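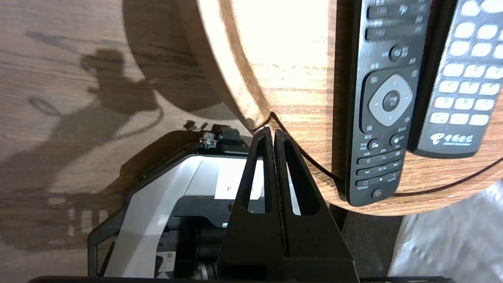 From: Lungile Lekota
To: tabletop-arms list
Subject: Re: Worberg gripper kit, worth it over the stock jaws?

Lwazi Makhubela wrote:

> We are looking at the Worberg two-finger kit for the arm in our
> Sornport workshop. The stock jaws are fine on blocks and bottles
> but useless on anything flat. The Prirka shop has the kit in stock
> and the product page says it will pick up "everyday household
> items" without any extra parts. Has anyone on the list run one
> for more than an afternoon? I would like to know about
>
> - flat things on a table (remotes, phones, pens)
> - how bad the install is
> - whether the wrist camera still sees anything past the fingers
>
> Price is 1828 before shipping, so I'd rather ask first.

Hi Lwazi,

We have had one on the bench since September, so I can answer most of this.

Flat things. TV remotes are our main test item at the moment, on a round wooden table with the arm coming in low from the side. It does them well if the remote lies with one end close to the rim. The fingertips are narrow enough to get on either side of a remote without shoving its neighbor away, as long as there is a bit of a gap. With two remotes side by side and only a thin strip of table between them, expect to nudge the second one now and then. In our last batch we ran 17 picks in that layout and had 3 misses. Two of those were my own fault, from setting the approach height by eye. The third slipped out on the lift. I had it by the very end, and the weight of the batteries tipped it.

Phones are harder. A bare phone with a glass back slides before the fingers close. In a rubber case it is fine. Pens are no trouble, but they turn in the grip, so don't count on knowing which way one points afterward.

Watch the rim of the table. A straight edge is easy to plan around. On a round one the safe distance changes as you move along it, and the tips will touch wood if your map is off by even a little. We added a small margin all the way around and have not had a bump since.

Install. The manual says one hour and it took me nearly 2. The mounting plate goes on without a fight. The slow part is the cabling at the wrist. Leave yourself more slack than the drawing shows, then turn the joint through its full range by hand before you power anything up. I also put a numbered label on each unit, as we swap them between arms and the calibration files are not interchangeable.

Camera. Yes, it still sees. The fingers are tapered plates with a long triangular cutout in the upper half of each, and you do get a little of what is behind them through the openings. I would not rely on that for finding objects. What you really use is the view past the tips and off to the sides. The finish is matte, which helps with glare off the fingers themselves. It does nothing for the table. Under our lamp a pale wood top goes almost white in the brightest part, and the arm throws a big dark shadow over the surface next to it. Our detector took that shadow for an object until we moved the lamp and turned the exposure down. Plan for some time on lighting whichever gripper you buy.

Things I don't like:

The spare fingertips are sold only in pairs, and the wear on ours is all on one side.

The software example assumes you are picking from straight above. For a side approach you are on your own. Mokoena posted a config to this list a while back that is a decent start, and I can send you my edited copy.

Soft plastic, such as bags and packing film, is hit or miss. It pinches fine and then bunches up between the fingers, and the grip sensor reports a closed hand with nothing in it. The product page does not mention this at all.

Would I buy it again? For remotes, pens and small boxes, yes. If your work is mostly phones or bags I would wait and see if they bring out a softer tip. Ask Prirka about the return period before you order, and get the answer in writing – ours was shorter than I had assumed.

Which arm do you have in Sornport? The adapter ring is a separate item for the older wrist.

Lungile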